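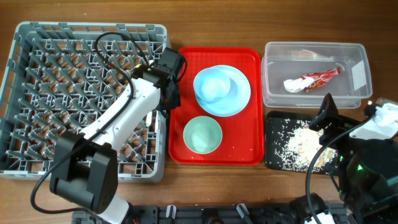

Left to right: the Heltden rack, the Breduler tray with the blue and green crockery on it, and the Hedegaard box behind the black mat.

Review: the Heltden peg rack, Breduler tray and Hedegaard clear box
By Catherine Jardine
Friday, September 17, 2021

I have wanted a proper clearing-up station on the big table for years, and over the summer I finally bought one, in bits, from three different makers. None of them was meant to go with the others. They do, though, and I like them so much that this has turned into a review of all of them together (plus a few words on the mat, which deserves them).

What I paid: £29 for the rack, £14 for the tray, £8 for the box. The mat came from Forcombe with an earlier order and I can't find the receipt.

The rack

Start with the big one. The Heltden is a square grey plastic crate with a raised rim and a grid of upright pegs inside, and it is a lot larger than the folding wire thing I had before. Do measure your table first! Mine is long, and it still takes up a fair piece of the left-hand end.

The pegs are the reason to buy it. They come to a point, so a plate drops in between two rows without much aiming, and it stays where you put it. With my old rack everything slid into one corner and you had to take four plates out to get at the one you wanted. Bowls take a bit more thought. A shallow bowl leans nicely against a row, a deep one is better tipped right over the top of the pegs, and if you are in a hurry you will get it wrong and have to do it again.

I use it as the place where everything goes straight off the table, before any washing happens, and then carry the lot to the sink in one trip. You can lift it by the rim. Full, it is heavy, and I wouldn't ask a child to do it. It also has no drip tray, so if you want it for wet dishes you'll need to stand it on the drainer or put a towel under it. Heltden sell one separately and I think for the money it ought to be in the box.

Cleaning it is the one dull job. Crumbs get down between the pegs and a cloth won't reach them. A washing-up brush and the shower head does it in a minute.

The tray

Oh, I love this tray. It is bright red, properly red, and it makes the whole table look more cheerful even when what's on it is the remains of lunch. Rectangular, raised edges all round, and a textured grid on the surface that I assumed was decoration until I carried a bowl of soup on it.

The texture grips. Bowls don't skate about when you turn a corner. A plate with a bowl sitting on it and a second bowl next to them is about as much as I'd put on at once, and there is space between them so you can get your fingers round each piece. Two people's full dinner things would be a squash.

The colour is good for another reason too, as pale crockery shows up so well on it. Our bowls are light blue and a very pale mint green and they used to vanish on the old beige tray. My mother, whose eyesight isn't what it was, picked up on that before I did.

Against it: the grid holds crumbs. You get a few in the corner and they sit there until you turn the tray over and give it a tap. Dried-on sauce wants a soak. Breduler say it can go in the dishwasher at up to 70 degrees, and mine has been through plenty of times with no warping so far, though it is a fraction too long for my bottom basket and has to go in at a slant.

The box

The cheapest of the lot and the one I'd replace first if it broke. It's a plain clear rectangular box with a rolled rim, so no sharp edge when you grab it, and there's a small ridge low down near the base. You can see everything in it from the other end of the table. Hedegaard make it for storing dry food, I believe, and it would be very good for pasta, but at our house it's the rubbish box.

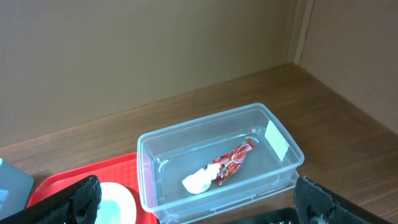
The Hedegaard box doing rubbish duty, with a crumpled snack wrapper on the bottom.

Wrappers go in there while we're clearing, and the box gets emptied into the bin at the end. Before this they went on the plates, got wet and stuck, and had to be peeled off over the sink. I'd never go back. The shape suits it: long enough for a crisp packet without folding, shallow enough that you can reach in and pick something out again if it turns out to be recycling.

My one grumble is the little label on the inside of one short end. I had a go at it with a fingernail and gave up. If I were keeping flour in there I'd be more determined about it. Clear plastic also shows every fingerprint, so if that bothers you, get the smoked version.

And the mat

A plain black rectangle. Rice is the thing that shows it off. White grains on a wooden table with a warm grain like mine are surprisingly hard to find until you put your elbow in them, but on black you can see each one, and you can push the whole spill together into a heap and deal with it there. I've tried sweeping with a cloth, a card and a small brush, and the brush is best by miles. Toast crumbs behave just as well. I'd like it a size bigger.

Would I buy them again?

The tray and the box, tomorrow. I've already ordered a second tray for October, when we'll have a houseful and one won't be enough. The rack I'd buy again if I had the same table, and if you have a small kitchen I'd look at the next size down first and see whether your dinner plates fit between the pegs.

On order, for anyone setting up the same way: I have the rack on the left, tray in the middle, box to the right with the mat in front of it. I'm right-handed and that puts the crockery on one side and the mess on the other. My sister tried it the other way round at hers and says it suits her better, so have a play.

Scores
Heltden peg rack: 8 out of 10, losing points for the missing drip tray
Breduler red tray: 9 out of 10
Hedegaard clear box: 9 out of 10, would be more without the label
Forcombe mat: 7 out of 10, bigger please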